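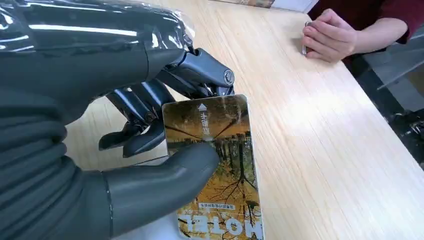
Key Cards at Provatska House – Questions and Answers

Please read this page before you write to the reception. Most of the questions we receive in the summer months are already answered on it.

How do I get my key card?

You receive it at the desk when you check in. Check-in starts at 2 p.m. If you arrive after the desk is closed, your card is in the night box beside the front door, in an envelope with your booking number. The code for the box comes by e-mail in the afternoon.

How many cards can I have?

Every room gets 2 cards without charge. Families in the Giren rooms can ask for one more, also without charge. We do not give cards to small children, but if the parents want it, we make one for them.

Why does my card not open the door?

In most cases the card was taken away from the lock too quickly. Hold it flat against the black plate, wait for the green light, and only then press the handle down. If the light is red, the card must be written again. Bring it to the desk, it takes one minute. If there is no light at all, the battery of the lock is weak, and we will come up with you.

Can I keep the card next to my phone?

Yes. Our old cards had a magnetic stripe and they lost their data very easily. The present cards work by contactless chip and a phone does not erase them. Please take the card out from behind the phone when you use it, otherwise the lock can have difficulty to read it.

Does the card open other doors too?

It opens the front door, the bicycle room, the laundry and the garden gate. The sauna is only opened for guests who have reserved it. The breakfast room is not locked.

There is no room number on my card. Is this a mistake?

No. We do not write the number on the card, so that a person who finds it cannot go to your room. The number is on the small paper folder. Please do not carry the card and the folder together when you go to town.

I lost my card. What should I do?

Tell us as soon as possible, also at night. We cancel the lost card and give you another one. The first replacement is free, and after that we ask for 2 euros per card. If you find the old card later, it will not work anymore, but we are glad to have it back.

Do I need the card for the electricity in the room?

Only in the Pukesau building. There you put the card in the holder near the door and the lights go on. When you take it out, the power stays on for 30 seconds – enough time to find your shoes. The refrigerator and the socket next to the desk have power all the time.

Can I leave my card at the desk when I go out?

Yes, you can. We keep it in the drawer and give it back when you tell us your name and room number.

Until what time does the card work on the last day?

Until 11 in the morning. If you have booked late check-out, it works until 3 p.m. Your luggage can stay in the room behind the desk, and we will open this for you.

May I keep the card as a souvenir?

We prefer that you return it, because we write the same cards again for the next guests. If you like the landscape picture on the card, we have it as a postcard at the desk.

Where do I return it?

Put it in the wooden box on the desk, or in the mail slot if you leave very early. If you discover it in your pocket at home, you can send it in a normal envelope. We do not charge you for it.

My question is not here.

Call the desk from your room with number 26, or write to us through the contact form. We answer in English and German, usually on the same day.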